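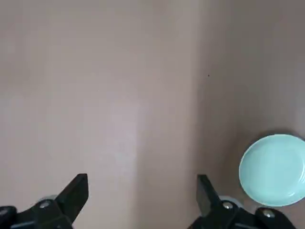

Pale blue-green on putty beige, the pairing I keep coming back to.

Home | Table | Kitchen | Small Rooms | About

How to Set a Simple Table Around One Colored Plate

I love a plain table. I love it even more with a single plate on it in a color that makes you want to sit down and eat something! You don't need a matching set or a tablecloth to get there, and the whole job fits into the time it takes to boil potatoes.

Start with the tabletop

Wipe it twice, first with a damp cloth and a drop of dish soap, then with a clean dry one. A matte surface hides dull smears pretty well, but it will show you every dark speck (I still find one after I've put the cloth away, every single time). Crouch down and look across the table toward the window. Crumbs you missed from above pop right out.

Pick the plate

Mint, aqua, seafoam, whatever you call it, a soft cool color sits beautifully on beige or taupe. Look for a slightly raised rim. It catches the light and draws a bright line around the edge, so the plate stands out even when it's close in tone to the table. If your table is dark wood, go a shade paler than you think you need.

My first one came from a thrift store in Mokomville, and I've been adding odd ones from the Andley flea market ever since. None of them match and they look great together.

Place it

1. Put the plate down by hand where the person will sit, a thumb's width in from the table edge.
2. Fork on the left, knife on the right with the blade facing in.
3. Glass above the knife.
4. Fold the napkin once and tuck it under the fork.

Then stop! Leave the middle of the table bare until the food comes out. I used to fill mine with candles and a bowl of lemons, and we spent dinner moving them.

Watch the light

A lamp off to one side gives you a lovely pale band across the surface and a soft shadow next to each plate. With the overhead light on, all of that goes flat. Try both before people arrive.

For 6 people I stick to two plate colors and alternate them down the table.

Corina Anghel
Last updated 24th September

Comments

Skeltier: Did the crouching trick on my kitchen table. Horrified. Thank you?

M. Bălan: Would this work with gray plates? Ours are all gray.

Corina: Yes! Use a warm napkin color, rust or mustard, and you're set.

plainjane704: I'm keeping my lemons.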